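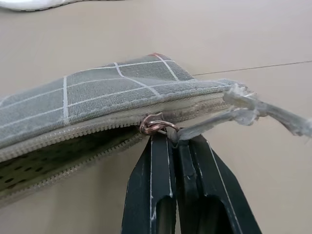 How often do gripper fingers need to be cleaned and realigned on a two-arm tabletop cell?

Clean them at the start of every working day and check the alignment once a week, or any time a finger has been bumped hard enough that you heard it. Cells that handle mostly fabric and thin plastic need the cleaning more than cells that handle boxes, and the alignment check takes the same time either way.

Home | Guides | Grippers | Arms | Cables | Parts | Contact

Gripper finger care on the Lultero two-arm cell

This guide covers the weekly service on a Lultero cell with parallel fingers. It was written for the bench at our Thibodeau shop, but the steps are the same for any cell with flat fingers and a wrist camera. Set aside 39 minutes for the full service the first time. After a few rounds it goes faster.

What you need

- Hex keys, metric set
- Lint-free wipes
- Isopropyl alcohol
- Soft brush, toothbrush size
- A strip of plain printer paper
- Feeler gauges
- Thread locker, the removable kind
- Sundano finger pads or a spare finger pair, if yours are due

Before you start

Park both arms using the service pose in the menu. Don't park them by hand. Once they stop moving, switch the cell to maintenance mode and press the emergency stop. The arms should hold position on their brakes. If either one sags, stop and fix the brake first, and keep your hands out from under it.

Clear the table of anything you were handling. Wipe the table too, while you have the alcohol out. Grit on the table ends up on the fingertips.

Step 1. Clean the fingers

Brush each finger from the base toward the tip. Get into the slots, where lint packs down and stays. Fabric work is the worst for this. Frayed edges and zipper tape shed threads that wrap around the base of the finger and work into the slide. Pull those out with tweezers and don't cut them, or the short end stays inside.

Wipe the inner faces with alcohol and let them dry for a minute. Light scuffs and scratches on the outside of a finger can be left alone. Run a fingernail over the inner face near the tip. If your nail catches, the finger will snag thin film, and it should be dressed with fine paper or replaced.

Step 2. Check the tips

Release the emergency stop and close the gripper slowly at the lowest force setting. Look at the fingers from the side and from the front. The tips should touch first. A narrow gap farther down between the inner faces is fine on this style of finger.

Now open the gripper, put the paper strip between the tips, and close again. Pull the paper. You want even drag across the whole width. If it slides out on one side and holds on the other, a finger is twisted on its mount.

To fix a twist, press the emergency stop again and loosen the mounting screws half a turn. Square the finger against the gauge block, then tighten the screws a little at a time, alternating sides. Put one drop of thread locker on each. Repeat the paper test. It usually takes two tries.

Step 3. Check the cables

Each gripper has a cable that runs back to the arm. It needs enough slack for the wrist to turn all the way both directions, and no more than that. Too short and it pulls on the connector. Too long and it drags over the work, where it can shift a light item or get picked up along with it.

With the cell running at slow speed, jog each wrist through its full range and watch the loop. If the cable goes tight, let out slack at the first clip. Look for flat spots and shiny patches on the jacket, which mean it has been rubbing. 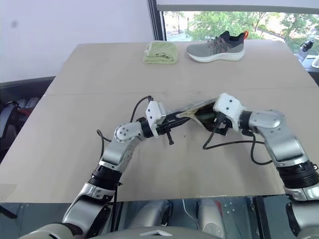
Do the same check with both grippers brought in toward the middle of the table, as they would be for a job that takes two hands. A cable that behaves well on one arm alone may cross the other arm's path when they work close together. Move the clip on the arm with the longer loop first and leave the other one where it is.

Step 4. Set the grip force

Force settings drift when pads wear, so reset them after any cleaning or finger change. Start low. For thin plastic packages we use 4 on the Grollum controller, and for canvas and other heavy cloth we use 7. Your numbers may differ a little with pad age.

Test with a real item. Have one gripper hold an end and the other pull gently against it. If the item slips, go up one step and try again. If the plastic turns white at the pinch point or starts to stretch, go down one.

Step 5. Two-arm test

Run the hand-to-hand routine 5 times at half speed, with the item started at a slightly different angle each time. Watch for these:

Item rotates in the grip: the tips are not square. Go back to Step 2.
Item drops at handover: the first gripper is opening early. Add a short delay to the release.
Grippers touch: the arm positions have shifted. Run the home calibration on both arms before doing anything else.
Film sticks to a finger after release: the inner face is dirty, or still has alcohol on it.

If all the runs are clean, go back to full speed and run one more while you stand by the stop button.

When to replace fingers

Replace them as a pair, even if only one looks bad. A new finger against a worn one will never pass the paper test. Ours last roughly a season of daily use. Write the install month on the inside of the base with a paint marker, and keep the old pair if the bases are still good, as the pads can be swapped later.

Log the service on the sheet by the controller, with the force settings you ended on.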